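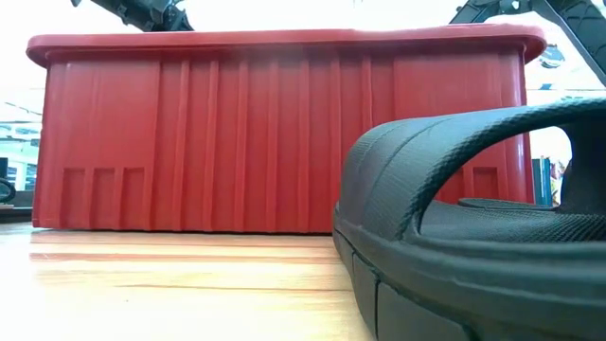 4. Notice periods and the refusal of assemblies

Research > Working papers > Public assembly > Section 4
Fri 13 January | By the MacRitchie Assembly Study
Print this page | E-mail this page

4.1 Data and coding

The analysis in this section draws on notices of assembly lodged with the municipal authorities of Zelletby and Skutano. Both towns operate under the same national statute, which requires organisers to give notice but does not require them to obtain permission. The statute leaves the notice period to local by-law. Zelletby sets it at 16 hours and Skutano at 44. In all other respects the two by-laws are worded alike, down to the list of grounds on which an assembly may be moved, shortened or prohibited.

Notices were transcribed from the paper registers and entered in Graline, with one record for each assembly. Where a single march crossed several precincts and was entered more than once, the records were merged under the earliest entry. Religious processions and funerals were retained. Earlier work has tended to leave them out on the ground that they are exempt from notice, but in both towns the police recorded them in the same register and applied the same conditions to them.

Each record was coded for stated purpose, expected attendance, route, time of lodgement and outcome. Outcome has four values: unconditioned, conditioned, prohibited and withdrawn. Withdrawal is treated as a separate outcome. A number of withdrawn notices carry a marginal note that the organiser was called to the station before the decision was made, and to group these with voluntary cancellations would understate the degree of control exercised. To group them with prohibitions would overstate it.

Figure 3. Red plastic storage bin on a light wooden tabletop. The side wall is ribbed below a flared rim.

4.2 Size thresholds

The by-laws attach extra duties to larger gatherings. In Zelletby an organiser who expects more than 2,000 people must name stewards and supply a traffic plan; in Skutano the threshold is 3,000. Expected attendance is the organiser's own estimate and is open to strategic reporting in both directions. An organiser may state a low figure to avoid the stewarding duty, or a high one to secure the main square in place of a side street.

Stated attendance clusters just under the threshold in each town. The clustering is sharper in Zelletby. It weakens in August, when the councils are in recess and most notices concern cultural events, and it is absent from trade union notices throughout. The unions in both towns maintain their own trained stewards, so the duty imposes little added cost on them. We read this as evidence that the threshold shapes what organisers write down, with less effect on how many people they try to bring.

4.3 Short-notice assemblies

The statute recognises an exception for assemblies called in response to an event that could not have been foreseen. Neither by-law defines such an event. Police in Zelletby applied the exception to vigils and memorial gatherings as a matter of course, often without a written decision. In Skutano the same kind of gathering was usually recorded as late, and conditions were then imposed on amplified sound, singing and the carrying of banners.

The longer notice period accounts for part of this difference - a gathering called overnight can still meet the Zelletby rule but cannot meet the one in Skutano. It does not account for the choice of conditions. Sound restrictions were attached to late notices in Skutano even where the route ran through industrial land with no dwellings nearby, and the reasons given were copied from one decision to the next with the street names changed.

4.4 Limits of the registers

The registers record what was decided in advance. They do not show whether an assembly went ahead, whether conditions were obeyed or enforced, or whether force was used to disperse it. Gatherings held without any notice enter the data only where police opened an entry on their own account, a practice that varied by shift. The outcome variable should therefore be read as a measure of administrative treatment, and the dispersal records considered in Section 5 are coded separately.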